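Fistusness Tabletop Pair
Two arms for the plate bench

Portioning and clearing plates is fiddly work, and it adds up over a shift. The Pair shares that bench work with your staff, and we love seeing it in a busy kitchen. 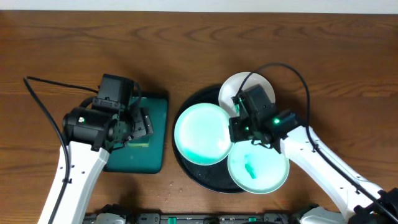 Lu: I was wary, but my wrists are glad of it and I get to spend more time on the cooking.

Nothing about the job changes overnight. Allow 5 shifts to settle in. 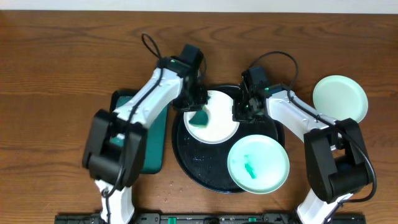

Staff at Madholm still set the menu and check every plate. They also decide how the bench is laid out – a round black tray in the middle suits both arms, and there's room for a spare plate off to the right.

Hands-on training at Flulstead: 7 hours
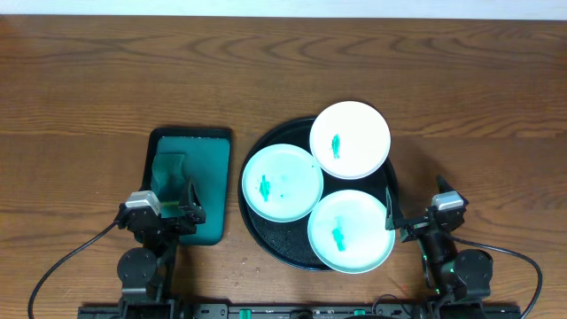 What's in the kit

Both arms, grippers, rail and cables. Colour-coded setup cards come too – handy for new starters!

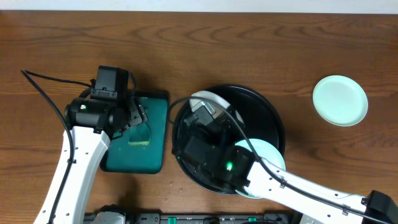 Tabletop Pair with plates, tray and pad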